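Beaded wristlet keychain

Print this article | E-mail this article

A beaded wristlet keychain is a key holder made from a loop of beads large enough to pass over the hand. It is worn on the wrist like a bracelet or hung from a bag, and the keys are attached by a split ring or a snap clip. Many have a tassel, a charm, or both. The type is also sold as a bracelet keychain, bangle keychain, or key bracelet, although the last name is sometimes kept for rigid hoops of metal or plastic.

Construction

The loop is strung on elastic cord, coated steel wire, or waxed thread. Elastic cord is the most common choice in home-made pieces, as it needs no clasp and stretches over the knuckles. It also wears out first. Cord that carries a heavy bunch of keys is pulled at one point, next to the ring, and usually fails there. Makers who use elastic often run it through the beads twice and hide the knot inside a bead with a wide hole.

Beads may be wood, silicone, acrylic, glass, or polymer clay. Silicone and wood are light and quiet. Glass is heavier and can chip when it strikes a key. Round beads between 12 and 15 millimeters are usual for a wristlet, with smaller spacer beads or flat discs set between them.

The tassel is made by folding a bundle of thread, cord, or narrow strips of suede over a ring and binding it near the fold. Cotton tassels soil quickly in pale colors and are often replaced before the beads are. In some designs the tassel is attached to the same ring as the keys. In others it has a jump ring of its own, so that it can be taken off for cleaning.

Charms

Charms are small ornaments hung from the ring or from the loop itself. Initials, hearts, shells, and flowers are widely sold. A charm on a thin jump ring is the part most often lost, and a closed or soldered ring is preferred where the piece will be in daily use.

Color

Most loops use two or three colors, either alternating or grouped in blocks. Pastel sets became common in craft kits, and bead suppliers package them by color family. A loop may be finished in a single color when the tassel is patterned or the charm is large.

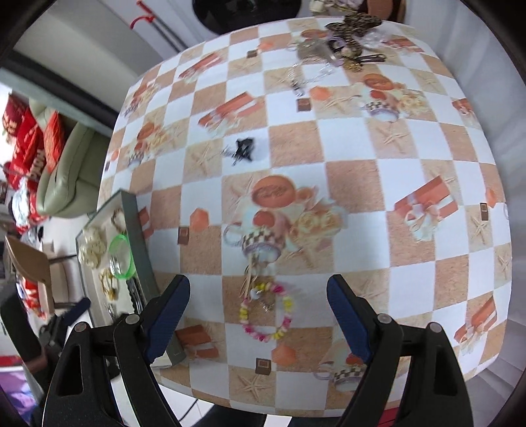
The Quintana bead guild's newsletter carried a letter on the subject from a member in Wullwood, who wrote that she had given up on elastic altogether. "I restrung mine on wire after it broke in a parking lot, and I should have done it the first time. You do need a bigger loop, since wire won't stretch, and I had to add 2 beads before I could get my hand through." The editor replied that a lobster clasp would solve the same problem, but that some wearers find a clasp scratches the wrist.

Use

The main purpose of the loop is to keep keys within reach while the hands are full. It also makes them easier to find in a deep bag. Wristlets are not well suited to large bunches, and many owners carry only a house key on the loop. A heavy bunch swings and can mark painted doors and tabletops.

Care

Wooden beads are wiped with a dry or barely damp cloth. Silicone and acrylic beads can be washed in mild soap, provided the tassel and any metal parts are kept out of the water. Tassels are combed with the fingers, and frayed ends are trimmed straight.

Sale and kits

Finished wristlets are sold at craft fairs and gift shops. Kits contain beads, cord, a ring, and a ready-made tassel. The Cletari kit holds 20 large beads, enough for one loop, while Janevon supplies loose beads in mixed bags of 500 and, for schools and clubs, 2000.

See also: Key fob; Lanyard; Tassel

Print this article | E-mail this article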